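Vekix Counter Tasks: data card

Maintained by: Workplace Automation Group, Flullthorpe
Contacts: Zawadi Swai (data), Musyoka Chege (staff liaison)
Version: 3

Purpose

Vekix supports the planned use of a robot arm in the staff kitchen at the Makokha site. The simulated scenes are used to train and test the arm on clearing and laying out food and tableware before any trial takes place on the premises. The set should be read together with the Wokard staffing note, which covers duties and shifts.

Contents

Each episode is rendered in simulation and set at a marble-topped kitchen counter. Episodes are grouped into 4 task families and stored with the written instruction given to the arm. Camera position varies between episodes. 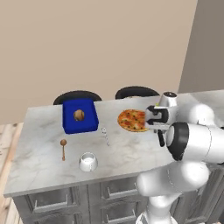
Simulated views of the counter, with the arm, the blue tray and the bread roll.
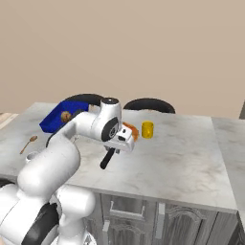
Effect on kitchen staff

Kitchen staff at Makokha at present spend the first part of the morning setting out and the last part of the afternoon clearing away. Under the proposal, the arm would take over the moving of light items at the counter. Cooking, allergen checks and all contact with diners remain with staff. No post is to be removed during the trial, and 2 members of each shift will be trained to stop, restart and supervise the arm.

In August, 22 employees were interviewed about the proposal. Several welcomed less repeated lifting. Others were concerned that supervising the arm would be added to their existing duties without a change in grade. That matter is under discussion and is not settled by this release.

Limitations

The scenes contain no people, and the data must not be used to judge whether the arm is safe to work beside. Spills, broken crockery and crowded counters are not represented.

Access

Requests should be sent to Zawadi Swai, stating the intended use. Questions from employees go to Musyoka Chege.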